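Dodby Facilities Support
Request 528: Scuffing and drainage query, open metal parts bin
Status: Resolved
Opened: September 9, 2021
Requested by: Shuk-fan Fu, Stores
Assigned to: Cheng-en Chung, Equipment Maintenance
Priority: 4 (routine)

Description of request

Stores reports that the grey metal bin used for the red and green bars has become marked on the inside. The requester asks whether the bin remains fit for use, whether the marking can be cleaned, and whether the holes in the floor of the bin should be plugged. The bin was supplied by Nomau and has not been repainted while in our care.

The requester adds that bars handed over to the Lu assembly room last week were returned with a dark smear on one face. Stores would like to know whether the smear came from the bin before any further bars are issued.

Entry 1, Maintenance

Request acknowledged. Stores was asked to leave the bin in its present position and not to wipe the inside until it had been inspected.

Entry 2, Stores

Picture attached. The mark in question is on the bright sloped panel at the back. No cleaning product has been applied.

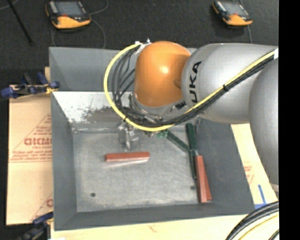

Attachment 1: Inside of bin, showing scuffed back panel and worn floor.

Entry 3, Maintenance

The attachment has been reviewed. The dark, speckled patch on the back panel is noted, as is the general wear to the floor. Two small round holes are visible in the floor, one near the lower left corner and one at the right beside the bars. Stores is advised to leave both holes open, as the supplier's sheet lists them as drain holes.

An inspection by hand will follow. Please empty the bin beforehand and keep the red and green bars in separate trays.

Entry 4, Maintenance

Bin inspected. The patch on the back panel was rubbed with a dry white cloth, which picked up a dark residue. The panel was then washed with warm water and mild detergent, rinsed and dried. Most of the patch came away. A faint mark remains and is wear to the surface itself. No sharp edges were found on the walls or floor.

The residue matches the smear on the returned bars. The affected bars were cleaned in the same way and have been passed back to Stores.

Entry 5, Stores

Cleaned bars received. The Lu assembly room has been informed and has no objection to further issue. Stores asks how often the bin should be washed.

Entry 6, Maintenance

The bin is to be washed every 5 weeks using the method given in Entry 4. Abrasive pads must not be used. Should the floor wear through to a raised edge at either hole, the bin is to be withdrawn and a replacement liner ordered from Dundar under a new request.

Resolution: Cleaned and returned to use. No parts ordered.
Closed by: Cheng-en Chung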